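手首カメラと固定カメラの使い分け(Trnkaの分解タスク、Hender方式の追試)
掲示板トップ > マニピュレーション > 学習手法・追試
スレッド作成日 2023年4月14日

kanamono_bit
Trnkaのデスクトップ分解タスクでHender方式の追試をしています。途中経過を書くので、同じことをやっている方がいたら意見をください。

知らない方向けに書いておくと、Henderは手首カメラと固定カメラの特徴量を時刻ごとに重み付けして混ぜる方式で、重み自体も模倣学習の中で一緒に学習します。元の報告では、視点の重みを固定したDunumに対して、Trnkaの9タスクのうち7タスクで上回ったとなっています。残りの2タスクは差なしです。

うちで集めたデモは全部で3,284本、遠隔操作で、失敗した試行は除いてあります。ネットワークの構成と学習率は元の報告のまま、シードは3つです。動かしている作業は、ソケットのレバーの開閉、CPUの取り外し、メモリの抜き差し、電源ケーブルの抜去など、ケースを横倒しにして上から手を入れる種類のものです。

結果から書くと、メモリとケーブルの作業ではHenderのほうが良く、ソケットまわりではDunumとの差が出ませんでした。元の報告ではソケットまわりが一番差の大きいタスクだったので、ここが合いません。

重みの時系列を見ると、接近中は固定カメラに寄り、指先がソケットの枠に近づくと手首カメラに寄るという動きで、これは報告の図と同じです。問題はその後です。CPUが入っている状態だとヒートスプレッダの反射がかなり強く、手首カメラの画像では上面の模様も枠との境目も角度によって読みにくくなります。それでも重みは手首側に張り付いたまま戻りません。
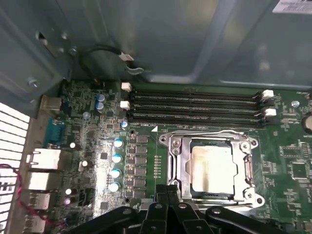

元の報告では、反射が強い場面では重みが固定カメラ側に逃げるので頑健だ、という主張になっています。うちのデータではその逃げが見られません。シードを変えても同じです。

考えている原因は次の通りです。
・デモの操作者が手首カメラの映像を見て操作しているので、動作が手首視点に強く相関している
・固定カメラが遠く、ソケットの解像度が足りない
・照明が元の報告より強い

どれも確かめていません。先に潰すならどれからだと思いますか。

sokutei_neko
2番目だと思います。固定カメラの画像でソケット部分が何画素あるか測ってみてください。縮小した後の、ネットワークに入る時点の画素数です。

元の報告は固定カメラの画像を作業領域で切り出してから縮小しています。本文には書いていなくて、付録の前処理の表にだけ載っています。全体をそのまま縮小していると、レバーの線はまず残りません。情報がない側に重みが逃げないのは、学習としては正しい動作です。

kanamono_bit
切り出しはやっていませんでした。付録の表は見たつもりでしたが、手首側の行だけ見ていたようです。

縮小後の画像を確認しました。ソケットの枠は分かりますが、レバーは見えたり見えなかったりです。これは直します。

arm_no_kage
切り出しの話はその通りだけど、それで直るとは思わない。

うちもHenderを試した。切り出しも報告通りにやった。それでもソケットまわりで重みは手首側に張り付いた。理由は最初の投稿の1番目、つまり操作者が何を見ていたかだと考えている。手首映像を見て操作したデモでは、見えにくい瞬間に操作者が手を止めるか、少し傾けて見直す。その動作は手首画像からしか予測できない。だから重みは手首に残る。

Henderの報告で操作者が何を見ていたかは、どこにも書いていない。直視で操作していたなら説明がつく。

sokutei_neko
その説明だと、手を止める区間を除いて学習すれば重みが動くはずですが、試しましたか。

arm_no_kage
試していない。停止区間の判定が面倒で後回しにしている。

sokutei_neko
であれば現時点では仮説が並んでいるだけなので、安い方から試すのが良いと思います。切り出しは前処理を直して再学習するだけです。

arm_no_kage
再学習が安いかどうかは計算機による。うちでは安くない。

mado_giwa_no_pc
横から失礼します。Trnkaを別の目的で使っています。

固定カメラ側にも弱点があって、アームが上から入る配置だと、作業の後半は手首と指がソケットの手前に重なります。解像度を上げても隠れているものは見えません。カメラの置き場所はどうなっていますか。作業台の横か、上か。

kanamono_bit
作業台の脇から見下ろす位置です。ケースは開口部を上にして寝かせ、アームは画像の上端から入ってきます。ソケットの上に手が来るとやはり隠れます。接近中と退避中は見えます。

作業台の上はケースと治具だけにしています。ケースの位置は毎回少しずらしていますが、向きは変えていません。

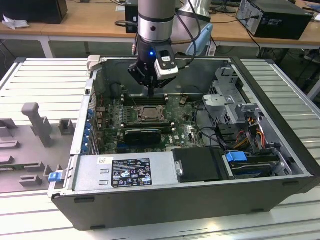 置き場所は元の報告の図を見て合わせました。高さは数値がなかったので目分量です。もう少し真上に寄せると隠れは減りそうですが、今度はアームの上側のリンクが邪魔になります。

それと補足です。CPUが外れていて接点側が出ている状態では、反射の問題は目立ちません。差が出ないのはCPUが入っている場合の作業、つまり取り外しのほうです。取り付けに限ればHenderが少し良いです。最初の投稿で「ソケットまわり」とまとめて書いたのは雑でした。

mado_giwa_no_pc
それは大事な情報なので分けて書いたほうがいいです。元の報告の表も、たしか取り付けと取り外しを平均した値でした。タスクの数え方がTrnkaの定義と少し違います。

arm_no_kage
確認した。Trnkaの定義ではソケットの取り付けと取り外しは別タスク。Henderの報告は一つにまとめて、代わりにケーブルを二つに割って合計を9にしている。理由の記載なし。

この時点で7勝という数字はあまり信用できない。

sokutei_neko
信用できないは言い過ぎだと思います。割り方を変えた版の定義ファイルは公開されていますし、Dunumも同じ割り方で測り直しています。比較としては公平です。他の報告の数字と並べられない、というのが正確なところです。

arm_no_kage
公平なのは手法間だけで、主張の中身は「反射に強い」だろう。反射が効くのは取り外しのほうなのに、反射の少ない取り付けと平均したら何に強いのか分からない。そこを問題にしている。

sokutei_neko
その点は同意します。反射の主張を支えるには取り外し単独の値が必要です。

haisen_zuki
Ararのアームで似た構成を組んでいる者です。手法の話ではないですが、3番目の照明について。

偏光フィルタを手首カメラに付けたら、ヒートスプレッダの照り返しはかなり減りました。ただ全体が暗くなるので露光を延ばすことになり、手首が動いている間のぶれが増えました。ケーブルの作業には悪い方向に効きます。

フィルタなしで照明の位置だけ変える案もあります。作業台の真上の灯りを消して横から当てるようにしたら、取り外しの学習は素直になりました。デモを全部取り直したので、照明だけの効果とは言えません。

kanamono_bit
取り直しは今回は避けたいです。3,284本のうち、ソケットの取り外しはほぼ9分の1なので、そこだけ取り直すことはできますが、そうすると照明条件がタスクごとに違うデータになります。

haisen_zuki
混ぜるのはやめたほうがいいと思います。明るさでタスクを見分けるようになります。うちで一度やりました。

mado_giwa_no_pc
評価のときだけ照明を変えるのはどうですか。学習はそのまま、評価で上の灯りを消す。それで手首への重みが変わらなければ、重みは画像の質を見ていないことになります。取り直しも再学習も要りません。

arm_no_kage
それは良い。逆に評価時に手首画像だけ白飛びさせる加工をしても同じことが見られる。実機を動かさず、記録済みのデモを流して重みだけ出せばいい。

kanamono_bit
記録の再生で重みだけ出すのは今の環境ですぐできるのでやりました。

手首画像のソケット付近を白飛びさせたもの、全体を暗くしたもの、手首画像を灰色一色にしたもの、で比較しました。

灰色一色にすると、どのシードでも重みは固定側に移ります。全体を暗くした場合は少し移ります。白飛びは、ほとんど動きません。

つまり重みは手首画像が死んでいるかどうかは見ていますが、ソケットの一部が読めないことは見ていません。学習データの中に白飛びが普通に入っているので、異常とみなされていないのだと思います。

sokutei_neko
その結果は参考になります。重みが画像全体に対して一つしか出ない構造なので、局所的な劣化には反応しにくいはずです。領域ごとに重みを出す形にすれば変わるかもしれません。

ただ、固定側がまだ切り出しなしなので、逃げ先がない可能性は残っています。そこを直した後で同じ再生をもう一度やってください。

arm_no_kage
領域ごとにすると、もうHenderの追試ではなくなる。追試と改造は別のスレッドにしてほしい。混ざると後から読む側が困る。

kanamono_bit
分けます。ここは追試だけにします。

予定は、固定カメラの切り出しを報告通りに直して再学習、同じ再生で重みを比較、取り付けと取り外しを分けて評価、の順です。停止区間の除外はその後に考えます。Dunumも同じ前処理で学習し直します。Dunumだけ古い前処理のまま比べても意味がないので。

haisen_zuki
Dunumの視点の重みは半々ですか。元の実装は手首寄りの値が既定になっていて、設定ファイルに書かないとそのままになります。

kanamono_bit
見てきました。既定のままでした。半々にしたものと両方回します。

mado_giwa_no_pc
前処理を直すとき、ケースの位置をずらしている分だけ切り出しに余白を取ったほうがいいです。きつく切るとソケットの端が外れる回が出ます。うちでは外れた回だけ成績が悪くて、しばらく原因に気づきませんでした。

kanamono_bit
余白を入れます。ずらし幅の最大は記録してあるので、それに合わせて切ります。再学習は今夜から回します。重みの図は次の投稿で出します。

arm_no_kage
図はシードごとに分けて載せてほしい。平均すると張り付きが見えなくなる。

kanamono_bit
分けて載せます。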